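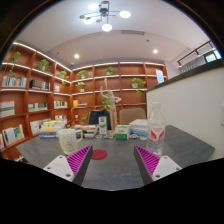 Awards season for computer cases, and why I stopped reading the stickers

12/22/25

I bought a PC case in March with four award badges printed on the box. It's the Zellonberg Clukum, the mid-tower with the mesh front, and if you read any hardware news at all you've seen the press release. I've now lived with it for long enough to have opinions, and most of them are about the badges.

The case is fine. I want to get that out of the way before the Clukum people show up in the comments. Airflow is good, the side panel comes off without a fight, and the cable channel behind the motherboard tray is deep enough for a normal power supply with normal cables. It replaced an old Gedamlow that rattled whenever the top fan went past 700 rpm, and it doesn't rattle. Good.

But somebody gave it a design award for "thermal innovation," and I'd love to know what the innovation was. It has holes in the front. Air goes in the holes. My Gedamlow had a solid front with a slit down each side, so yes, holes are better, but people were drilling those themselves when I was in high school.

So I went and looked up the awards. Two of the four have an entry fee listed right on their websites, plus a second fee if you win and want to use the logo. One of them published its full list of winners, and I sat down with a coffee and a spreadsheet. There were 1,418 winning products that year. In the PC components section alone there were 40, and 6 of those were cases. I couldn't find the number of entries anywhere on the site. I wrote and asked. I got back a very polite note telling me the jury "looks at each product on its merits," and a link to the entry form for next year.

Maybe the jury really does sit in a room with every product and take the panels off. I have my doubts. One of the winning cases, the Sjöberg, is a model I've built in twice, once for my brother-in-law and once for his office. The front USB header cable is too short to reach the bottom edge of a full-size board unless you run it straight across the graphics card. Anyone who had put a computer in it would have noticed within the hour. It won for "user experience."

What bugs me more is how the press releases get passed along. I found the Clukum announcement on a bunch of tech sites, word for word, under headings like News and Editor's Desk. Same typo in the second paragraph on every one. Then the store page quotes the tech sites, and the box quotes the awards, and by the time you're standing in the aisle it looks like half the world has tested this thing. As far as I can tell, it was one marketing department and a lot of copy and paste.

I'm told I should care about this less. Keir Jardine, who I used to run the LAN nights with, says an award sticker has never sold anybody a case and people go by price and looks. Could be. I went by the sticker, though, at least a little. I had two cases in my cart, they cost nearly the same, and one had a gold laurel wreath on it. I'd like to say I picked it for the fan mounts.

Things I look for now, for whatever it's worth. Does the review have a photo with the panels off and a build inside it? Does the reviewer name a temperature, and say what the room was? Did they complain about anything – a screw, a clip, the dust filter? The dust filter on the Clukum, by the way, is a sheet of floppy mesh held on with magnets that let go if you brush past with a vacuum. Four awards and no word about that.

I'm keeping the case. I peeled the badge off the front panel with a hair dryer and it left a square of glue that I still haven't gotten all the way off.

Comments (3)

meshfront_mike: The Sjöberg header thing is real. I bought an extension cable and it still looks awful.

Dana R.: I've done packaging work for a kitchen brand and it's the same deal over there. The logo fee was bigger than the entry fee.

pstat: Rubbing alcohol for the glue. Test it on the inside first.

Contact | Copyright, all posts by the author | Back to top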